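Section 4: Oiling and caring for your Gotari table top

Welcome to the part of the guide that most people skip until the first coffee ring turns up! If you have just put your table together, please let it stand in the room overnight before you start. Wood likes a little time to get used to a new home, and your back will probably be glad of the rest too.

What you will need

The small bottle of Rustitz table oil from the hardware bag
2 clean cotton cloths with no buttons or seams (an old T-shirt, cut up, does the job nicely)
The fine sanding pad, taped to the inside of the carton lid
A pair of thin gloves, if your skin is sensitive

Putting on the first coat

1. Open a window and clear the table top completely. Wipe off any dust with a dry cloth, always moving with the grain.

2. Run the sanding pad lightly over the surface. You are only knocking down the tiny fibers that stand up after shipping, so use about as much pressure as you would to pet a cat. Wipe again.

3. Shake the bottle well and pour a small puddle of oil onto your cloth. Don't pour it straight onto the table – it soaks in fast and can leave a dark patch that takes ages to even out.

4. Spread the oil in long strokes from one end to the other. Do the edges as you go, and don't forget the underside of the front edge, where hands tend to rest.

5. Wait 6 minutes, then wipe away everything that hasn't soaked in. If the surface still feels sticky, keep wiping.

6. Leave the table alone for four hours before you set anything on it, and overnight before you serve a meal.

CAUTION: Cloths with oil on them can heat up and catch fire on their own. Never leave them in a heap or drop them in the trash while damp. Lay them flat outdoors until they are stiff and dry, or soak them in water and seal them in a metal can.

Note: The Bitar bench in the same range comes with a lacquer finish and should not be oiled at all. Please turn to Section 5 for that one.

Everyday cleaning

For crumbs and dry dust, a soft white cloth is best, and any color that rubs off will show up on it right away.

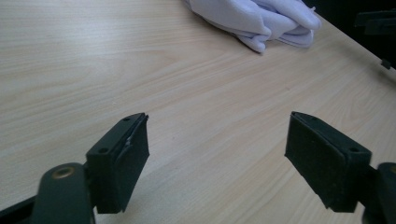
Page last changed: October, by Lachlan McPhee

For spills, wring the cloth out in plain lukewarm water, wipe with the grain, and go over the spot again with a dry one. Skip the spray cleaners and anything with bleach in it, however tempting they look under the sink.

Pale wood will deepen a little in its first year, especially near a window. Move your place mats and fruit bowl now and then so the color changes evenly. When water no longer beads on the surface, it's time for another coat, starting again from step 1.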